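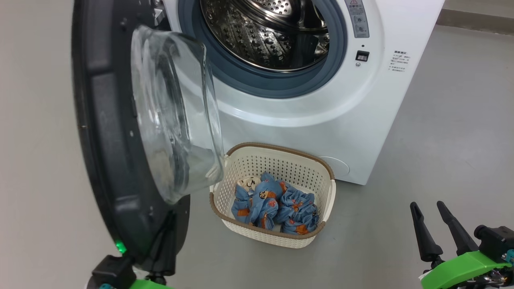 Girkico Laundry Package for two-arm robots
Reviewed February 11, 2023

What you get
A software license for one robot, a pair of tapered two-finger grippers, a mounting plate and a year of updates. Girkico sells it as a way to get front-loader laundry done by a robot you already own. It does not include the robot, and the product page makes you scroll a long way to learn that.

Price
$3000 for the package. Spare finger sets are $55 each. Girkico calls them long-life parts and gives no figure for how long.

What it claims to do
Open the washer door, move clothes from a basket on the floor into the drum, close the door, press start. Unloading is listed as a supported task too, but the setup guide files it under "preview," and those two words do not mean the same thing to a buyer.

The door
Front-loader doors are big, heavy and hinged on one side, and the arm on that side has to stay out of the way of the arm doing the loading. The Girkico routine handled our white front-loader most of the time. When the latch didn't release on the first pull, it tried again twice and then stopped with a message that said only "task ended." I would like to know which task.

The clothes
T-shirts and pillowcases are easy. A bundled duvet cover is where I stopped believing the brochure. The fingers pinch one fold and lift, the rest trails over the rim of the basket, and a corner likes to end up on the door gasket. The software is supposed to check the gasket before closing. Sometimes it does. I kept a hand near the stop button through the whole trial, and I'd tell any owner to do the same.

Baskets
Low, open baskets only. The guide allows a rim height of up to 630 mm, which seems generous to me. Tall hampers with lids are out.

Compared with Aerts
The Aerts kit costs more and loads slower, but it gives you a readable log after each run. Lakham has a loading add-on announced for August. I don't review announcements.

Support
Email only. My first question, about left-hinged doors, was answered with a link to the page I had asked about. The second answer was better.

Who should buy it
Labs that want a working baseline for cloth handling and have someone to watch it. For a household, no.

Ordering
Sold through Floncombe, item 679. Returns are accepted on unopened boxes, so ask your questions first.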